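Money tips for the kitchen, when prices wont sit still

Rates up, rates down, the grocery bill only goes one way. Few things that work at our house.

Write down what you pay for the basics. Eggs, oil, flour, coffee. Same 3 stores, every Monday. After two months you know a real sale from a fake one.

Fixed food budget – ours is $97 a week. Anything left goes in savings same night, before it gets spent on takeout.

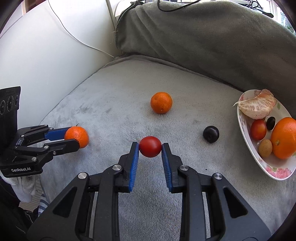
Cherry tomato, red and glossy.

Don't stock up on credit. Card interest eats the discount, and then some. Pay cash for bulk or skip it.

Check the unit price, not the sticker. Packages shrink, price stays put. Thats inflation too.

Got a raise? Compare it to your food bill from last November. If the bill went up faster you took a pay cut.

Savings rate dropped at your bank – call and ask for a better one. Took me ten minutes.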